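Speaker notes: The Break Room Table
Operations track, afternoon session, 25 minutes plus questions

OPENING (no slide yet, lights up)

Good afternoon. Quick show of hands first. Who has a break room at work? Keep your hand up if you know who cleared it this morning. (Wait. Most hands go down. Give it a second, let people look at each other.)

I run site services at Gulholm. We pack and ship garden hardware out of three buildings, and my team does everything that isn't packing or shipping: cleaning, waste, lamps, door closers, the coffee. There are 18 of us, and I love this job, so stop me if I run over.

I want to talk about a very small piece of work, clearing trash off a table, and what happened to our team when we started handing it to a two-armed robot. We call the project Clutby. (If anyone asks: it's the name of the road behind building two.)

WHERE THE HOURS WENT

Before we bought anything we kept a tally for a month. Everybody on the team wrote down each time they stopped what they were doing to clear a table. Wrappers, tissue, snack bags, bits of cardboard. By the end of August we had 1,555 stops on paper.

Say that number slowly. I was floored by it! Each one is tiny. But each one lands in the middle of something else — you're up a ladder, you're halfway through a floor, and the radio goes.

The team already knew this, of course. It took a clipboard for me to know it.

THE JOB ITSELF 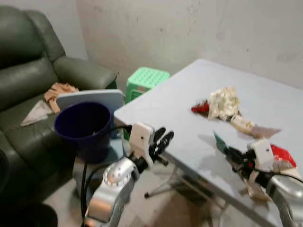 I like to start with the dull version of the task, the way we'd explain it to a new hire. There's a table with rubbish on it. There's a bin next to the table. Pick things up, put them in the bin, leave the table clear.

Then you try to write that down for a machine and it gets really interesting. A tissue has no shape. A flat piece of cardboard has almost no edge to grab. A wrapper is shiny on one side and crackles into something new every time you touch it. And what about a cloth somebody left on the sofa? Is that trash? A person knows in half a second. We had to sit down and agree on it, and the agreement took two meetings and a lot of cake.

(Pause here for the cake laugh. If there isn't one, move on.)

What we settled on: the table is in, the furniture is off limits. If it's on a seat, it belongs to a person until a person says otherwise. I'm proud of that rule. It came from the night shift, and it's taped up in all three buildings now.

WHAT CHANGED FOR THE TEAM

Three things I'd like to get through. Don't rush this part, it's why people came.

First, the setup became a skill. Where the bin stands matters. How far the table is from the wall matters. Two of our cleaners got so good at laying out a room that the Magbanua warehouse across the estate asked if they could come over and look at theirs. They did, on paid time, and came back with opinions about everyone's furniture.

Second, the words changed. People used to say "I'm just tidying." Now I hear "that one's a flat item, it'll need a second try." They're describing their own work in more detail than I ever heard before, and that has changed pay talks too. We added a grade for it. If you take one practical idea home, take that one: put the new skill in the grade before you put the machine in the room.

Third, and this one was harder. Some of the team liked clearing tables. It was when they chatted with people. One colleague told me it was the only part of the shift when anybody said hello. I had never thought of it as anything except an interruption, and I'd put it on a slide as waste. I took the slide out. We now keep the lunchtime round as a human round, every day, and it stays that way.

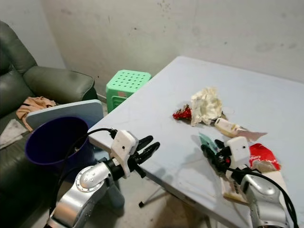 So we measure differently now. I stopped asking how quickly the table gets cleared. Slow is fine at two in the morning. I ask who got called away from what, and the answer for the night shift is a much shorter list than it was.

The bill, before somebody asks: we set aside 1,280 staff hours in the first year for training, layout and plain old watching. More than 600 of those were watching. Budget for the watching! It's real work and it should be paid like real work. Our neighbors at Flidarmont tried to fit it in around normal duties and their people were worn out by spring. They've been very open about that and I'm grateful to them.

WHAT I'D DO AGAIN, WHAT I WOULDN'T

Again: the clipboard month. Start with the team's own tally, in their handwriting.

Again: let the shift write the rules about what may be touched.

Wouldn't: announce it by email. I did, late in the afternoon, and people went home worried. Stand in the room and say it out loud, with the job guarantee on paper in your hand.

Wouldn't: launch in three buildings at once. Pick one table.

QUESTIONS

(Leave ten minutes. Likely ones: does it wipe the table — no, we still do that by hand. Did anyone lose hours — no, and the guarantee is printed on the handout. Can they borrow the tally sheet — yes, copies by the door, take two.)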